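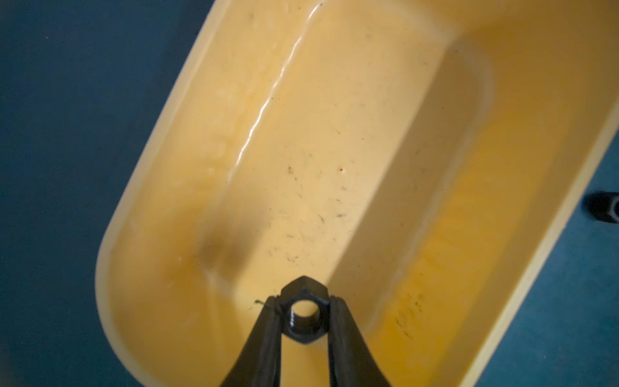 About Howells

Howells fits, repairs and refinishes stocks for shotguns and hunting rifles. We also sell recoil pads, butt plates, sling swivels and finishing supplies over the counter and by mail. The shop opened in 1987 and has been in Plamby the whole time, though not always in the same building.

Most of our customers shoot trap, skeet or sporting clays. The rest are deer and bird hunters, plus a steady number of people who have been handed a family gun and want it made safe to shoot or nice to look at. We do work for dealers in the area too. If you bought a used shotgun locally and the pad was new, there is a fair chance it was put on here.

How the shop started

The first Howells shop was one room behind a feed store. It did recoil pads and not much else. Trap shooters would drop off a gun after the Sunday shoot and want it back before the next one, so the work had to be quick and the pad had to match the line of the stock without cutting into the finish. That was a good way to learn.

In 2000 we moved to 2325 Mill Road, where we are now. The building was a print shop before us. It has a concrete floor, good north windows and a separate back room that we could seal off for spraying and sanding. Ronaldo Cabanatuan came to work here the year after the move, ran the bench for a long time, and bought the business when the previous owner retired. He still does the bending and most of the fittings himself.

There are five of us, counting Ronaldo. Two work at the bench full time. One does checkering and nothing else, by choice. One runs the counter, answers the phone and packs the mail orders.

What we do

Fitting. A stock that is too long or too low will make you miss, and it will often bruise you as well. A fitting starts with you mounting the gun several times with your eyes closed and then open, wearing the vest or coat you plan to shoot in. We measure length of pull, drop at comb, drop at heel, cast and pitch, and write it all on a card. You get a copy of the card. It is yours to keep whether or not you have the work done with us.

Length changes. We cut stocks down and build them up with spacers. For young shooters we save the piece we cut off, tag it, and put it back on when they grow. Please tell us at drop-off if you want this. We can't do it later if the piece is gone.

Bending. Many walnut stocks can be bent with hot oil or heat lamps to change drop or cast. Some can't, and we would like to look at the grain through the wrist before we promise you anything. We don't bend laminated or synthetic stocks.

Crack repair. Most cracks show up behind the tang or at the head of the stock, where oil has soaked in for years. We draw the oil out first, then pin and glue. Badly soaked wood takes longer, and there is no way to rush it.

Refinishing. We use hand-rubbed oil finishes on nearly everything. We can match a factory gloss finish if that is what the gun had. Please read the note on older guns further down before you ask for a full refinish.

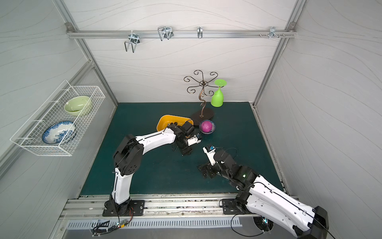 Hook rail across the back wall, wire basket at left.

Pads and parts

We stock the Priron line of recoil pads in all thicknesses and in both black and brown. We picked Priron because the pads grind cleanly and keep their shape, and because we can get replacements in a week. We will install a pad you bought somewhere else. The labor charge is the same either way.

Walnut blanks come from Drivaletti, a family sawmill that air-dries its own wood. We keep a small rack of blanks in the front room and you are welcome to come in and turn them over. If you want fancy figure, call first. Those go quickly and we may be able to have a few set aside at the mill for you.

We do not sell guns or ammunition. We do not do trigger work, barrel work or anything with chokes. We are glad to tell you who in the county does.

A note on older guns

Every month someone brings in a shotgun from a grandparent and asks for it to look new. Sometimes that is fine. Sometimes the worn finish is most of what makes the gun worth anything to a collector, and sanding it takes away
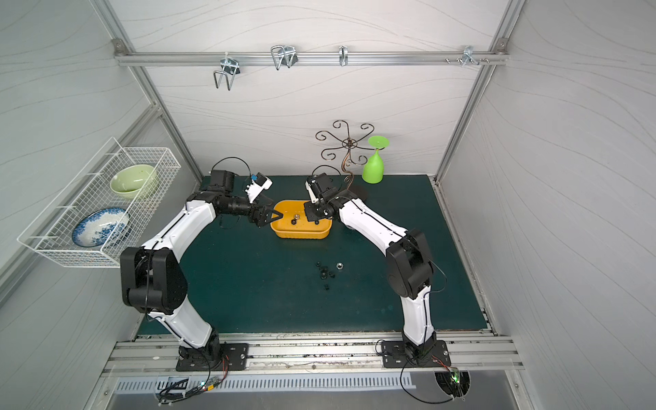 the sharp edges around the metal along with the old color. Once the wood is lower than the steel it can't be put back. We will tell you what we think before we start, and we may suggest cleaning it, closing up any cracks and leaving the rest alone. The decision is yours. We ask that you sleep on it.

We also can't tell you what a gun is worth. For insurance or an estate you need a written appraisal, and we don't write them.

Bringing in a gun

Guns must be unloaded and cased when they come through the door. Open the action at the counter and let us check it with you. Leave ammunition in the car.

Anything left overnight is logged in our book under your name, with make, model and serial number, as the law requires. Bring a photo ID for drop-off and for pickup. If a spouse or friend is picking up for you, call us ahead of time so we can go over what they will need.

You can ship a stock to us without the gun. Take it off the receiver, wrap it well, and put a note inside the box with your name, phone number and what you want done. Don't ship the screws loose. They go through the cardboard.

Turnaround

Pads usually take a week. Bending and length work takes two to three. Refinishing depends on the weather and on what we find under the old finish. The slow stretch is spring after turkey season opens, so April is a good time to drop off a deer rifle. The worst time is late summer, when every dove and deer hunter in the valley remembers the same cracked stock.

Prices

The price list at the counter took effect Friday, September 16, 2022. Work logged before that date was finished at the old rates. Fittings are charged by the visit, and the charge comes off your bill if you go ahead with stock work within the year.

Visiting

Howells
2325 Mill Road, Plamby

Open Tuesday through Saturday. Parking is behind the building, and the door on that side is the one to use. Fittings are by appointment. For anything else, just come in.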